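Room for Cards
The sleeve wallet is an old design with few parts. Most of its faults can be traced to the plastic.

The book-style card wallet has changed little in decades. A leather cover folds round a block of clear sleeves, a strap or tab holds it shut, and each card sits in its own window. It is larger than a slim holder and slower to use than a phone. It remains the most practical way to carry more than a handful of cards and still see each one.

Lorenz Zwahlen repairs small leather goods in Mösli, and sleeve wallets make up a steady part of his work. He divides them into two components: the cover, which usually outlasts its owner's interest in it, and the insert, which does not. A decent cover can take three or four inserts over its life. Few owners know that the insert can be changed at all.

The cover is the simpler of the two. Leather of moderate thickness is cut with rounded corners, as square corners lift and fray in a pocket. A line of stitching set close to the edge keeps the outer layer and the lining together. On pale leathers the first marks appear at the corners and along the top edge, where the thumb rests during opening. Such marks are cosmetic. A broken stitch should be dealt with sooner, before its neighbours work loose.
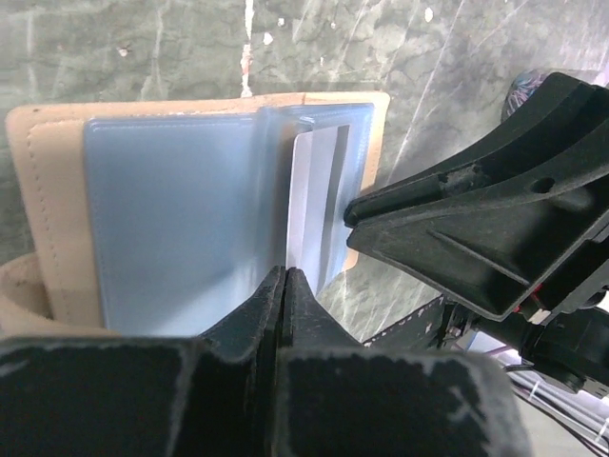 Sleeve material is the next consideration. Most inserts are made of soft vinyl, welded along the edges. Vinyl is clear, cheap and grips a card well, but it stiffens in the cold and takes a set if it is stored bent. An insert that has spent a summer in a back pocket will often curl towards the spine and refuse to lie flat. Zwahlen's remedy is to empty the sleeves, open the cover fully and leave it under a heavy book overnight. Heat is not recommended. A hairdryer will relax the plastic, but it can also open the welds.

Some makers add a line of stitching to the welded edge. This adds strength at the point where the card is pushed in and pulled out — the point at which nearly every sleeve fails. The drawback is bulk, which becomes noticeable once the number of sleeves goes past eight.

Capacity is frequently overstated. A sleeve sold as holding two cards back to back will hold them, but the plastic stretches to suit and will not then grip a single card. Anyone who doubles up should do so in the same sleeves each time. Embossed cards are harder on vinyl than flat ones and are best kept one to a sleeve. 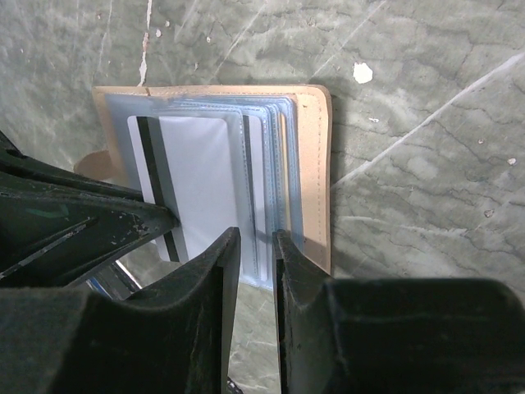
The order of the cards matters more than is commonly supposed. Those used daily belong in the outermost sleeves, where they can be reached without turning the block. Library, membership and insurance cards can sit deeper. Cards with a magnetic stripe should be kept away from magnetic clasps, a fault of several otherwise good designs. A plain strap or a press stud avoids the problem.

Staggered inserts, in which each sleeve edge sits slightly beyond the last, are easier to leaf through than flush ones. They need a wider cover. Drusico, a small workshop in Skornberg, cuts its inserts this way and produces them in runs of 500. Its basic wallet costs 59 euros, with replacement inserts sold separately for eight.

Cleaning is straightforward. The cards come out first. The sleeves are wiped with a damp cloth and left open to dry, as moisture trapped between two layers of vinyl will cause them to cling. The leather needs a dry brush along the stitching and, once or twice a year, a very thin coat of neutral cream. Cream should be kept off the plastic, which it clouds.

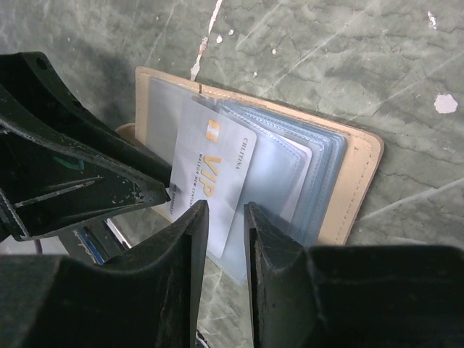
Driss Slaoui takes a harder line on the insert and would do away with vinyl altogether. In his view a wallet with leather slots wears more evenly, and the wish to see every card at once is a habit left over from paper photographs and season tickets. He concedes that slots stretch too, and that a stretched slot cannot be replaced for the price of an insert.

For an existing wallet, the useful measurement is the height of the insert along the spine, taken with the block removed. Overall cover size is a poor guide, as margins vary between makers. The Stondenness pattern, still found in older shops, has a narrow leather tongue that slips into a slot in the cover, and modern inserts need trimming at the spine before they will fit it. Trimming should be done with a sharp knife and a steel rule, well clear of the weld.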